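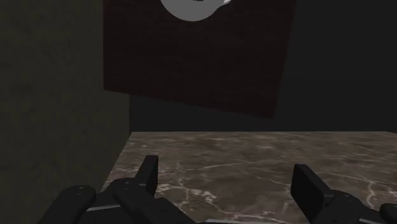
How Do You Buy a Robot Arm?

By Teodor Preda
2023-03-18

Imagine your school gets to have a robot. A real one! It will work in the school kitchen and help put things away after lunch. Everyone is excited, and somebody has already thought of a name for it.

Now comes a question that sounds boring but is one of my favorite puzzles in the world. What do you need to buy?

Most people say, "A robot, of course!" But a robot arm that shows up all by itself is a bit like a bicycle with no wheels. You need other things too, and all of them cost money. Grown-ups who plan this kind of thing write a list called a budget. A budget says how much money you have and what you are going to spend it on. You've made one yourself if you ever stood in a shop with your allowance, working out whether you could get the comic AND the gum.

Let's make a budget for a pretend school called Drellmont School. We'll count in coins so we don't have to worry about dollars and cents. Drellmont has saved up 3,079 coins. That sounds like loads! Let's see how far it goes.

Start with the job

Before you look at a single robot, write down what you want it to do. Be picky! "Help in the kitchen" is too big. "Pick up clean cups from the counter and put them on the shelf" is much better, and you can check whether a robot can do it.

Then ask more questions. How heavy is a cup? How high is the shelf? How far back does the counter go? Is there room for an arm to swing without bumping the wall? Get a tape measure and find out. A robot arm can only reach so far, the same as you can, and it can't stand on its tiptoes.

The arm

The arm is the part that bends and turns. Each bendy place is called a joint. Your own arm has joints at the shoulder, the elbow and the wrist, and robot arms usually have a few more than that, so they can twist into some very funny shapes.

A long, strong arm costs more than a short one. If all you want to lift is cups, you don't need an arm that could lift a piano (even though that would be amazing). Drellmont picks a small arm called the Sisay. It costs 1,900 coins.

Coins left: 1,179.

The hand

Lots of arms come with no hand! The hand is often sold separately, and engineers call it a gripper. There are many kinds. Some are squishy. Some use suction, like a vacuum cleaner holding on to a sock. A very common kind has two fingers that open wide and then squeeze together.

Two fingers may not sound like enough. Try it, though. Hold out your thumb and one pointing finger and see what you can pick up with just those. A pencil? A block? A cup by its rim? Now try a wet bar of soap or a sheet of paper lying flat on a table. Much harder! That's why you test the gripper on the exact things it will be picking up. A gripper that is brilliant with blocks might be hopeless with spoons.

Drellmont chooses a two-finger gripper called the Akeo. It costs 500 coins.

Coins left: 679.

The eyes

Your eyes tell your hand where to go. A robot that has to find cups in different places needs some way to find them too, and many robots use a camera. You also have to think about light. In a dim kitchen, a black cup in front of a dark wall can be very tricky to spot. Sometimes the cheapest way to help a robot see better is to buy a lamp!

One camera costs 200 coins and one lamp costs 30.

Coins left: 449.

Try it on a computer first

Here comes the part I love most. You can practice with a robot before you buy one!

Engineers build a pretend kitchen inside a computer, a little like a level in a video game. It has a counter and walls and a robot that moves the way the real one should. This is called a simulation. If the pretend arm can't reach the pretend shelf, that's a big clue that the real one won't reach the real shelf either. You've found out without spending your arm money. And if the robot knocks over a pretend cup, there's nothing to sweep up!

A simulation isn't perfect. Real cups can be slippery, and real floors can be wobbly. You still have to test with the real robot later on. But it's a very good way to choose between a short arm and a long one, or to find out that the counter is in the wrong place.

Some simulation programs are free and some aren't. Drellmont uses a free one, but it pays 100 coins for lessons so the teachers can learn how to use it.

Coins left: 349.

The things people forget

This is where budgets go wrong, so put on your detective hat.

The robot has to be bolted to something strong. A stand costs 120 coins. It has to travel to the school in a big heavy box, and delivery costs 47 coins. There should be a stop button that is easy to reach, and a barrier so that small people don't wander too close while it's moving. Those cost 80 coins together, and you don't skip them, ever.

120 and 47 and 80 makes 247.

Coins left: 102.

Finger pads wear out too, like the soles of your sneakers. Drellmont buys 2 spare sets at 15 coins each, which makes 30.

Coins left: 72.

Phew! Those last 72 coins aren't for spending today. They go in a jar marked "just in case." If a cable breaks in December, the school can buy a new one.

Your turn!

Now plan a robot for a job of your own. It could feed the fish at Avetham Aquarium (I made that place up, but it has very hungry fish). It could water plants or sort your socks.

Get a big sheet of paper and write the job at the top. Underneath, draw 4 boxes and label them Arm, Hand, Eyes and Things People Forget. Fill in each box with what you'd buy and how many coins you think it should cost. You have 3,079 coins, the same as Drellmont.

When you've finished, swap with a friend and try to find something missing from each other's lists. Did anyone remember the lamp?

Words to know

Budget: a plan for how to spend your money.
Gripper: the part of a robot that grabs things.
Joint: a place where an arm bends or turns.
Simulation: a pretend version of something, made on a computer, that you can use for practice and testing.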